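Search this site Search
Home Workshop Notes Repairs About Contact
4 min read

Looking after the hand grippers

We have a pair of hand-held grippers that get used most afternoons, and by August the pads on both needed attention. Teodoro Rivas did the first set and I did the second, so these notes are partly his.

Start with the pads. Ours are blue and textured, and the texture fills with paper dust long before it wears down. I brush them with an old toothbrush and a little soapy water, then leave them to dry overnight. Alcohol wipes are quicker, but they left our last set shiny and a bit hard.

Next, the pivots. Take the load off the jaws, hold one finger and rock it sideways. If it moves at the cap, nip the screw up an eighth of a turn and try again. Too tight is worse than loose, as the finger stops coming back on its own. I went too far on the left one and lost half an evening to it.

After that I put both grippers on a paper cup. A cup dents easily, so you can tell whether one side is closing ahead of the other.

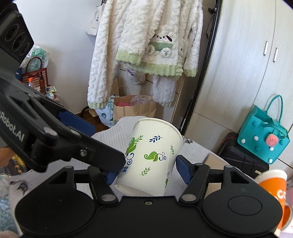
Cup check with both grippers, printed white cup.

If the cup walks to one side, go back to the linkages before you touch anything in the software. Teodoro keeps a sheet with the closed reading for each gripper. Mine was 583 and the other was 678, and they should stay within seven counts of that after a service. Mine was out by 40 the first time. I had put a pad on crooked.

Lens cleaning comes last, with a dry cloth, once your hands are clean. Don't do it before the pivots or you'll get grease on the glass.

Spare pads are in the Gernitz tin on the second shelf. There are enough for one more change, and I still have to order the small screws.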